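Tags: kits and parts, sorting, short count

Ticket opened by: Brisa Varela, Skerkside parts desk
Assigned to: Melquiades Jaramillo
Subject: Solenoid in the wrong compartment, Drevik lock kits
Status: waiting for supplier

Problem as reported

Three of the kits we sent to Cuautle in October came back with the same complaint. The customer opened the bag and found the round red board and the wire harness, but no solenoid. One other customer wrote that he received two solenoids and no harness. I checked the packing list and it is correct, so I think the mistake happens at the sorting table, before the bags are closed.

What I checked first

1. The label on the outer carton. It is right.
2. The stock number in Itidport. It says 400 solenoids and the shelf has 12 less. I could not explain this difference from the returned kits only.
3. The yellow bins and the steel tray, with parts in them.
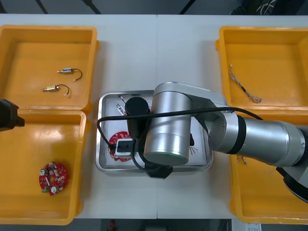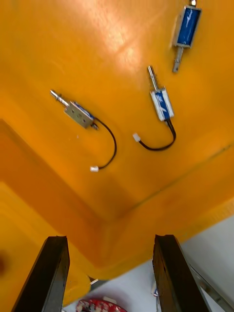
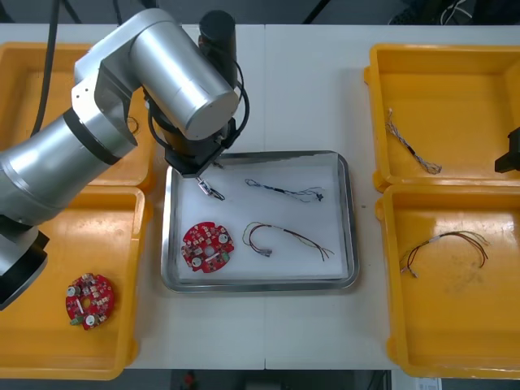 4. The solenoids themselves. The plug is small and white and the wire is dark, so it catches easily on the harness wires when both are in the steel tray. I pulled one harness out by hand and a solenoid came together with it. I repeated this and it happened again.

Reply from Melquiades Jaramillo, 2:40 p.m.

Thank you Brisa, this is very clear. I have the same opinion about the plugs. Please try the following for the next batch:

- Put the harnesses in the steel tray last, after the solenoids are already taken out.
- Keep one kind of part in each yellow bin. Do not mix, also when a bin is nearly empty.
- Fold the wire of each solenoid once and hold it with a paper band. I will send you a box of 70 bands.

Do not pull by the wire, please. Lift the solenoid by its metal frame.

Reply from Brisa Varela, 4:15 p.m.

I did the first two points. The paper bands did not arrive yet, so I used a short piece of tape, which takes more time and leaves a little glue on the wire. I packed 12 kits this way, opened all of them again and every one was complete.

The stock difference is still open. I asked the supplier if the last carton was short and I am waiting for the answer. Please leave the ticket open until then.

2 comments · 0 shares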